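Section 4: First Start-Up and Settings

Read this section after the softener has been connected to the plumbing and the drain (Section 3). Keep the water supply to the softener closed until step 3 below. You will need a bucket, a flashlight, a dry cloth and the hardness test strips from the accessory bag.

The instructions apply to the Doston single-tank softener with the Barros control head. If your control head has a round dial in place of the four-button panel, use the separate dial sheet packed with it.

4.1 Before you turn on the water

1. Check that the bypass valve is in the BYPASS position. The arrow on the handle should point away from the tank.
2. Check that the drain hose runs to a floor drain, standpipe or laundry sink, and that the end of the hose is held in place with the clip supplied. Leave an air gap between the end of the hose and the highest point water could reach in the drain.
3. Check that the overflow hose on the salt bin runs downhill for its whole length. It drains by gravity only and must not be joined to the drain hose from the control head.
4. Lift the lid of the salt bin and take out the foam packing from around the float. Move the float up and down by hand. It should slide freely.
5. Make sure the power adapter is within reach of an outlet that is not controlled by a wall switch.

CAUTION: Do not plug in the adapter if the outlet, the plug or the floor under it is wet.

Note: Water heaters should be switched off, or set to the vacation or pilot setting, before the house supply is shut down and started up again. Turn the heater back on only when the hot faucets run without spitting air.

4.2 Filling the tank and letting out the air

The resin tank is shipped dry on the water side. It has to be filled slowly. If it is filled at full pressure the resin can be pushed up into the control head, where it blocks the screens and may be carried into the house pipes.

1. Open a cold faucet near the softener. A laundry faucet is best. If the faucet has an aerator, unscrew it first.
2. Plug in the power adapter. The display shows the software number and then a flashing time.
3. With the bypass valve still in BYPASS, open the main supply. Let the faucet run until the water is clear of any dirt loosened by the plumbing work.
4. Close the faucet.
5. Hold down the REGEN button until the motor starts. Wait until the display reads BACKWASH and the motor stops.
6. Turn the bypass handle slowly toward SERVICE until you hear water enter the tank. Stop there. Air will come out of the drain hose, sometimes with a good deal of noise.
7. When the drain hose runs with water and no air, turn the handle the rest of the way to SERVICE.
8. Let the backwash continue until the water at the drain is clear. It may be tan or light brown at the start, from fine dust in new resin.
9. Press REGEN once for each remaining stage, letting the motor stop between presses, until the display goes back to the time.
10. Open the cold faucet again and run it until it flows evenly. Refit the aerator.

Look over every joint with the flashlight and feel underneath with the dry cloth. A slow leak at the bypass valve is nearly always a pinched O-ring. Go back to BYPASS, release the pressure at a faucet, take the clip off, and reseat the ring with a little of the silicone grease supplied. Do not use petroleum jelly or pipe dope on any O-ring in this softener.

4.3 Adding water and salt

1. Pour water into the salt bin until it stands just above the bottom platform. This is only needed once. After the first regeneration the control head refills the bin by itself.
2. Add salt. The bin holds 276 pounds when full, but there is no need to fill it at the first start-up - half full is enough, and it lets you see how the level falls over the first weeks.
3. Put the lid back on and press down at the corners.

Use clean pellet or solar crystal salt sold for water softeners. Do not use rock salt, ice-melting salt, table salt or block salt. Potassium chloride may be used, but the salt type has to be changed in the settings (see 4.4, step 6), and the bin should be kept no more than half full of it, as it tends to harden in a damp basement.

CAUTION: Bags of salt are heavy and the lid is not made to hold them. Do not rest a bag on the lid while you open it.

4.4 Programming the control head

Press SET to move to the next setting, and the UP and DOWN buttons to change it. If no button is pressed for a short while, the display goes back to the time and keeps whatever you have entered so far.

1. Time of day. Check the AM/PM mark.
2. Hardness. Dip a test strip in untreated cold water, shake it once, and compare it with the color chart on the strip pouch. Enter the number in grains per gallon. If you are on a town supply, the water company can usually tell you the figure. If it is given in milligrams per liter, use the conversion table in the back of this guide.
3. Iron. Homes on a well should add the iron allowance from the same table to the hardness number. Homes on a town supply can skip this.
4. People. Enter the number of people who live in the house. The softener uses it only for the first few weeks, until it has its own record of how much water is used.
5. Regeneration time. The factory setting is 2 AM. Change it if someone in the house regularly showers or runs laundry at that time. Water used during regeneration is not softened.
6. Salt type. Choose NACL for ordinary softener salt or KCL for potassium chloride.
7. Press SET until the time shows steadily.

The display then changes back and forth between the time and the gallons left before the next regeneration. A reading of 1,019, for instance, means that 1,019 gallons can still be softened. In a small household with fairly soft water the first reading may be over 3,000. The number goes down only when water is running, so it can be used as a quick test: open a faucet fully and watch for the flow mark to turn at the corner of the display. If it does not turn, check that the bypass is fully in SERVICE and that the meter cable is pushed home.

4.5 First regeneration

Start a regeneration by hand on the first night. Press and release REGEN, and REGEN TONIGHT will appear. Do not hold the button down unless you want the cycle to begin at once.

In the morning, check that the time is still right, that the salt bin has water in it but is not filling, and that the drain hose has stopped running. If water is still trickling from the drain hose, see "Runs to drain all the time" in Section 7.

4.6 What to expect in the first weeks

Hot water takes longer to turn soft than cold. The heater is still full of hard water when the softener is started, and it has to be used up through normal washing and bathing.

Old scale in the pipes and the heater may loosen and show up as white or gray flakes. Clean faucet screens and shower heads when the flow drops. It clears by itself in most houses, sooner where a lot of water is used.

Soap and detergent go further in soft water. Start with half of what you used before, both in the laundry and in the dishwasher, and adjust from there. Too much detergent in soft water can leave glassware cloudy, and that kind of clouding does not always wash off.

Rings and spots on countertops come from minerals left behind as hard water dries. Scale that is already there will stay until you clean it off. On glazed tile and stainless steel, white vinegar on a cloth works well. Do not use vinegar, lemon or descaler on marble, limestone or travertine; the acid dulls the polish. Use a cleaner labeled for natural stone, and wipe up under cups and soap dishes.

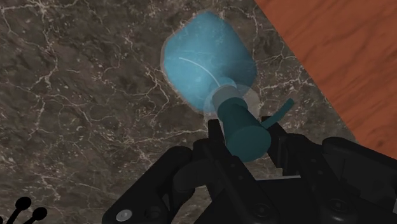

Softened water also leaves a small amount of residue as it dries, but it is soft and comes off with a damp cloth.

If the outside faucets were left on the hard water line, as Section 3 recommends, use them for the garden and for filling pools. House plants do better on unsoftened water as well.

Note: Softening adds a small amount of sodium to the water. Anyone on a sodium-restricted diet should ask their doctor. A separate unsoftened cold line can be run to the kitchen sink, or the Stundcombe drinking water filter can be fitted there (sold separately).

4.7 Checks after start-up

Day after start-up: feel all joints again and tighten the drain clamp.

End of the first week: test a sample of cold water at the kitchen faucet with a strip. It should read soft. If it does not, raise the hardness setting by one and test again after the next regeneration.

First month: look into the salt bin and mark the salt level on the outside with a piece of tape. If the level has not moved at all, push a broom handle gently down through the salt. A hard crust with a hollow space under it is called a salt bridge and has to be broken up before the softener can draw brine.

CAUTION: Do not strike the sides of the bin to loosen salt. The wall can crack, and the brine well inside can be knocked out of line.

After a power outage the settings and the gallon count are kept, but the clock may need to be reset. A flashing time means that it does.

Write the hardness setting and the month of start-up on the label inside the salt bin lid. You will be asked for both if you call for service.

Continue with Section 5, Routine Care.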